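3.2 Practice rounds and scoring

Scores were taken from 146 rounds played at Kutercombe and Farlow in March. Each golfer kept the same caddie for both courses, and putts were logged on the Cloveo scoring sheet.
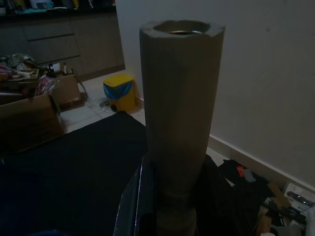
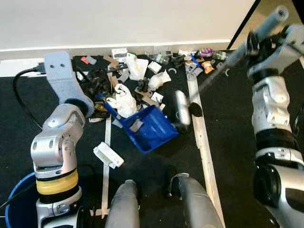
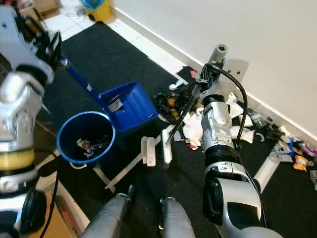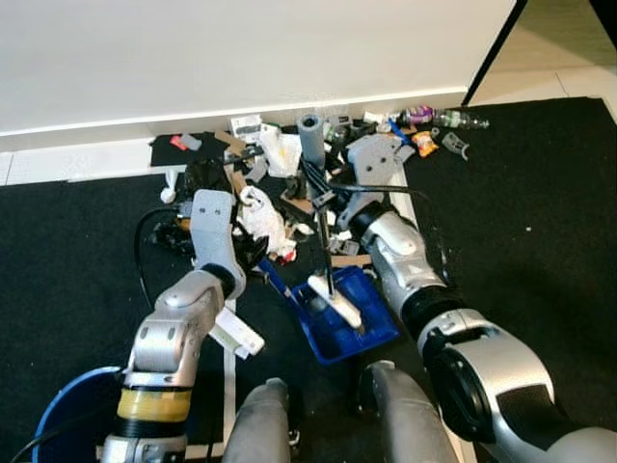

Figure 2. Views with robot hardware in each.

Rounds stopped by bad light were left out. Players who changed caddie between the two courses were treated as a separate group, and their scores are given in the next section.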